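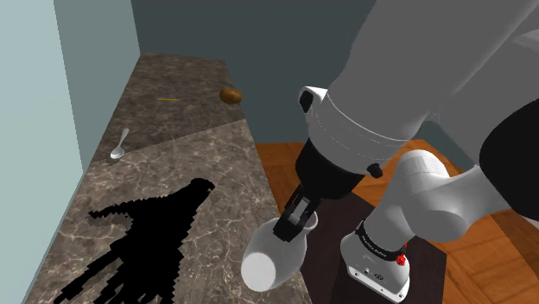 How long does it take to sell a dead relative's stuff at an estate sale? Two days for the stuff, four months for the family.

I have now run one of these. My great-aunt Genowefa Zieliński left a three-bedroom house in which every closet had been packed by someone expecting a siege. Thread.

The pricing guy, Wondimu Ejigu, walked through the whole place in silence with a roll of orange stickers. I asked what the dining set was worth. He asked if I was emotionally attached to it. I said no. He said good and wrote 85.

That's for the table and six chairs. My mother was under the impression it would put somebody through college.

Brown furniture is over, by the way. If you've been promised a china cabinet, start acting surprised now so it looks natural later.

Things that sold in the first hour: fishing lures, a box of old keys, cookie tins (empty), extension cords, one very ugly lamp. Two women nearly came to blows over the lamp – I would have paid either of them to take it.

Things that did not sell at all: the piano. You can't give away a piano. I tried. A church turned it down and they were very kind about it, which made me think they get asked a lot.

People start lining up at 6 a.m. There is a sign-up sheet. I didn't make the sign-up sheet. It was taped to the door when I got there and everyone was already obeying it.

A man offered me 50 cents for a hammer marked one dollar. I said fine. He then asked if I'd do better on two hammers.

My cousin Keegan Hapeta flew in to "help" and bought back 173 dollars' worth of things he had personally carried out to the driveway. This includes a fondue pot. He lives in a studio apartment.

The good jewelry was in a coffee can in the freezer. Check the freezer. Check the coat pockets too, and anything with a hem. We found cash in a curtain.

Final total after Wondimu's cut came to just under 3000. Split among the cousins, that buys everyone a decent dinner and a grudge.

Mom still brings up the dining set. The couple who bought it sent a picture in December, painted mint green. I have not shown her.

Anyway, piano's still available. You'd need a truck and four friends, or four people who owe you money.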